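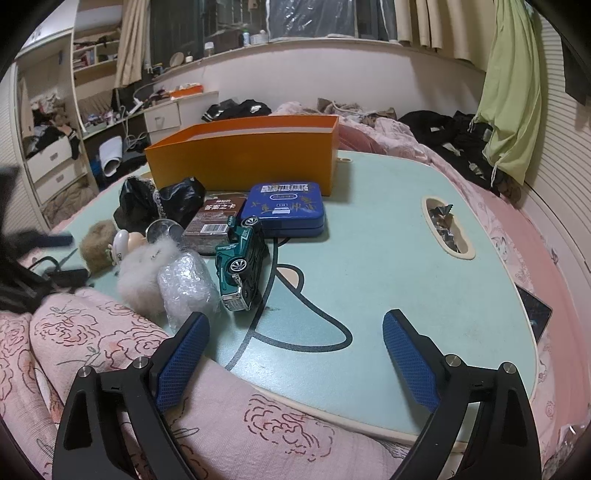 Bed table tidying: notes on the set
Version 2, September 2025

Contents

The set covers the clearing of small lap tables used on a bed. It holds 161 clips, grouped by table. Clips run from the first item picked up to the last one put away, and a few stop early where the person gave up on a lid.

What is on the tables

Ordinary bedroom clutter: tins, card boxes, toy vehicles, sweet wrappers, phones, soft toys. Items came from the homes of the people taking part and were not bought for the purpose. Patterned bedding was left as it was.

Labels

Each clip has a plain text file with one line per item. We use these words:

box: card or plastic, open or shut
tin: metal, with a lid
toy: anything meant for play, including model trucks
wrapper: empty sweet paper, always rubbish
slot: an opening in the table top

Wrappers pushed into a slot are labelled "wrapper in slot" and still count as rubbish to be cleared. Text on packaging is copied in its own script and not translated. A toy lying on its side is labelled "tipped".

Known problems

Feven Tilahun checked the labels and found 4 files where "tin" and "box" were swapped. They are fixed in this version. Phones were labelled "tablet" in some of the older files. Where the size is unclear, use "phone or tablet".

Bedspreads ruck up as things are moved, so a table may not sit level from one clip to the next.

Files

clips/
labels/
words.txt
changes.txt

Contact

Torben Oltmanns for the clips, Heike Reinholz for the labels. Please give the clip number when reporting a mistake.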